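How to make a Book Week costume without spending a fortune

Aug 19, 2018

Every August the shops put out a wall of polyester capes and tell parents they're a bargain. I have my doubts. The one we bought at Tallon two years ago lost a sleeve before recess, and the colour came off on a school collar.

You can make a decent costume at the kitchen table in an evening. Ignore any tutorial that says 20 minutes — those people have already cut everything out.

Start with what fits. Plain trackpants and a long-sleeved tee will do for most animals, wizards and naughty children in print. Pick the character after you've looked in the drawers, whatever your child says about dragons.

For ears or horns, you need a headband, two sheets of felt and fabric glue. Cut four matching shapes, glue them in pairs with a strip of cardboard inside, and leave an open flap at the base. Fold the flap around the headband and clamp it with pegs overnight. I used Ilik glue, which claims to set in 8 minutes. It doesn't.

For a tail, stuff one leg of old tights and stitch it to a loop of elastic. Safety pins are often recommended, mostly by people who haven't watched a six-year-old sit down.
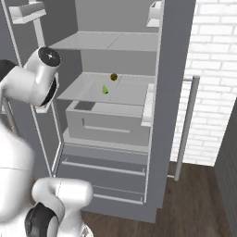

Can I use a hot glue gun on felt? It works on thick wool felt at the low setting, but cheap acrylic felt can melt, so try a scrap first.

Face paint goes on last. The Farkomon palette has 11 colours and you'll want two of them. Test a dab on the inside of the arm the day before, and pack a face washer in the school bag.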